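Dark cloth on the kitchen table – keep it or go back to bare wood?
Home and Table board, 16 replies

pellgrove
I bought a charcoal cloth for our table in March, the Modura one in the fleecy weave. I like the color a lot. White dishes look good on it and so does fruit.

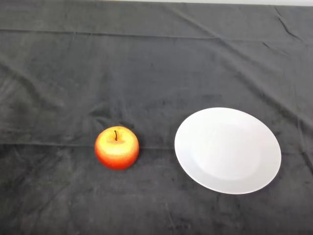
My trouble is the fold lines. It came folded flat and I have had it on the table for a week. I don't want to iron something this fuzzy. Has anyone got them out another way?

tinroof_490
Steam from the shower. Hang it over the rod for an evening and pull it straight while it's damp.

oakandsalt
I'd send it back. Dark fleece is the wrong stuff for a table you eat at.

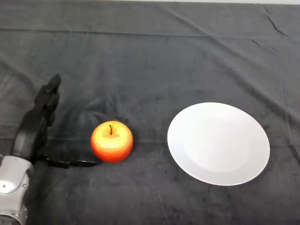 Fleece holds on to everything, and washing moves the fuzz around more than it takes it off. Look at the light patches of lint near the lower right, and that's with an apple and one plate on it. Think about toast.

pellgrove
Fair, but we eat toast at the counter. I use a lint roller on Saturday and that does it.

marlowe_st
I have the Clornar version and disagree with oakandsalt. Mine has been through the wash plenty and looks fine. Cold water, no softener.
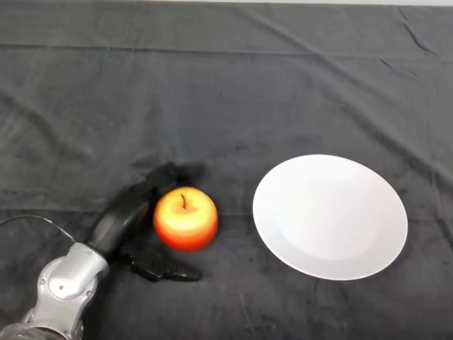
For creases, start at the corners. A good tug along each side gets rid of most small wrinkles. The slanting ones at the upper right look like bunching to me, so pull there first – the long fold across the top will need steam.

oakandsalt
Cold water won't get butter out. We'll have to differ.

tinroof_490
Cotton over a felt pad is what I'd buy. Mine was 130 with the pad.

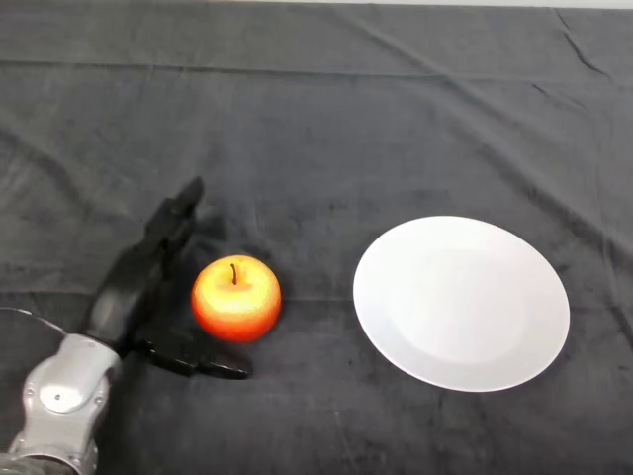 Meredith, March
Same question came up at our shop, Amora Linens. Store these cloths on a tube, never folded. A sharp crease in pile fabric can take two or three steamings.

pellgrove
Thanks. Trying the shower tonight, and I'll ask for a tube.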